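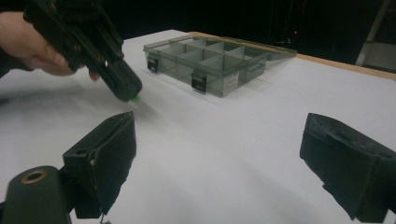
Thu 1 March, bench room, Brivilwood

Spent most of today on the house rules for two-person gripper work, which I've been promising to write up since the people at Cendska asked what ours were and I had to admit they lived on three sticky notes and in my head. So today was half recording and half stopping to write down whatever we'd just argued over.

Starting with the sheet we inherited from Stukow. It's fine, it's short, and it was plainly written for one person with one gripper and nobody else at the table. The minute there's a second hand-held in the workspace half of it stops making sense. "Keep the tool in view at all times" – which tool? In whose view? We'd both been reading that line differently and both been sure we were right. I've crossed it out and put: each recording has one lead gripper, named in the log before you start, and the lead doesn't change part way through. If you want to swap, stop and begin a new take.

Then the box. We've gone back to the clear-ish plastic organiser with the lift-up lid and the little compartments, and I do like it as a task, but it's a pain for consistency. Lid first. The old takes have it every which way: shut, half up, flat out behind. From now on the lid is either fully closed or laid right back, and you write down which. Half open is a separate task and gets its own name (I've called it Li-lid for the moment, as it came out of the Li set, better ideas welcome).

Latches towards the lead. I was outvoted on this! I wanted them facing away so the fingers had a clean run in, but the argument went that if we only ever record the easy side we'll have a heap of takes that are no use for opening the thing. Fair enough. Latches towards the lead it is, and there's a line on the sheet saying so.

Labels I'm still cross about. Going back through the February batch I found 69 takes where the box had a sticker on it and the log said it hadn't, or the other way round. Doesn't ruin them but somebody (me) had to go through and fix the entries. New rule: whatever is stuck on the box stays stuck on the box for the whole session, no peeling, no adding, and no writing on it with the marker because you couldn't find any paper.

Hands. Long discussion. We settled on: hand stays on the grip, other hand off the table altogether, sleeves pushed up past the wrist. If you drop something, leave it where it lands, say so out loud, end the take, then pick it up. I know it feels daft to leave a part lying there while the recording finishes, but the reach-in-and-tidy habit has spoiled more takes than anything else on the list and I'm the worst for it.

Spacing between the two grippers I've left as a rule of behaviour and no number at all. I tried writing a distance and it was useless, you can't measure it while you're holding the thing. So the second gripper waits off to one side until the lead has stopped moving, and whoever wants to go in says "coming in". Sounds like a kitchen. Works in a kitchen!

Finger pads are the bit I'd most like other opinions on. Stukow's sheet says replace "when worn", and worn means something different to everyone in this room. The log says our oldest pair had done 350 takes at the last change, and the pair before that came off at 315, and I can't tell you why either number was chosen. My suggestion is a check at the start of every session: look at both pads, press along the edges with a thumb, write "ok", "fraying" or "changed". Fraying is allowed. Fraying and not written down isn't. Also always change both together, never the one.

Table surface: white, wiped, only the task things on it. Mugs on the shelf. Phones on the shelf. Pens, I'm looking at myself again, on the shelf.

Lights – not settled. We've been running with the table lit and the rest of the room dark, and the shadows wander a good bit depending on where you hold the tool. One camp says fix the lamp and forbid touching it, the other says a bit of variation does no harm so long as it's logged. I've put "log lamp position, don't move mid-take" as a stopgap and we can fight it out next time.

Typed up as version 2 and pinned by the door, with the old Stukow one underneath so people can compare. Copy to Cendska once the lighting bit is sorted. I'd like to try it as it stands until May and change as little as possible in between, even where it annoys us.

To do: more pads, a new marker that ISN'T kept near the boxes, and rename the Li-lid folder before it spreads.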